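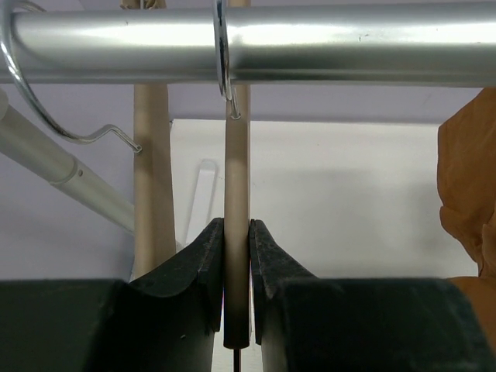 Figure 7.1 Wrist view with the fingers closed on a dowel, hooks and rail above

Chapter 7
Gripping Thin, Upright Things

In Chapter 6 you bolted the two-finger gripper to the arm and ran it open and closed with nothing between the pads. This chapter puts something between them. By the end you should be able to close on a slender part, hold it upright, and tell from the wrist camera whether it is sitting straight.

You will need the arm from Chapter 5, the finished gripper, the wrist camera, and a length of dowel. Any smooth stick from a hardware store will do for the first exercises. Round the lower end with sandpaper. Builders at the Prirncombe workshop, where most of the exercises in this book were tried out, use offcuts from the scrap bin.

7.1 Why thin parts are hard

A wide box forgives a bad approach. If the fingers arrive a little to the left, one pad touches first, pushes the box over, and the other pad catches up. A dowel gives you much less to work with. The pad that touches first may tip it, and a round surface meets a flat pad along a narrow line, so the part can lean forward or back even after the grip has closed.

Kavitha Joseph logged 100 closes on the same dowel while building her first arm in November. Of those, 74 ended with the stick upright. She changed the finger pads, kept the same code, and started a new log. We will use both of her logs in Section 7.4. 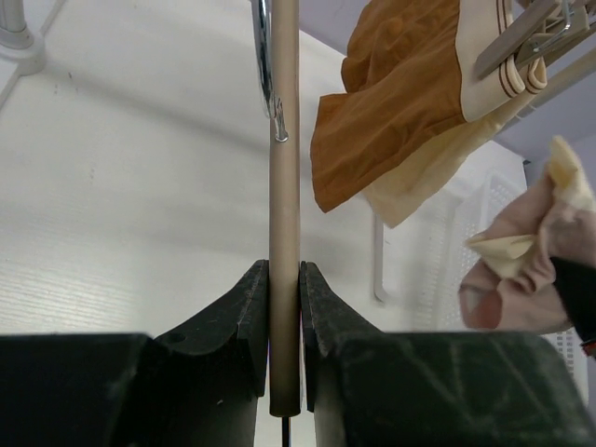
Pad shape matters more than motor strength at this stage. Beginners often raise the closing force when a part slips, and then find that it slips faster. Look first at where the pads touch. In Figure 7.2 the inner edges of the two fingers rise into curved jaws, one on each side of the rod, with only a narrow gap between them. Contact made high on the jaws is easy to check by eye. Wear matters too, and scratches on the top of a finger are less of a worry than dirt on the pad. Wipe the pads before each session.

7.2 Before you start

Set the closing speed to its lowest value. Clear the arm's path and keep the stop switch within reach — your free hand should be able to find it without looking. Then work through these steps.

1. Open the fingers fully.
2. Bring the gripper up to the dowel until the dowel is centered in the camera view.
3. Close until both pads touch, then stop.
4. Save one picture and write down the motor reading.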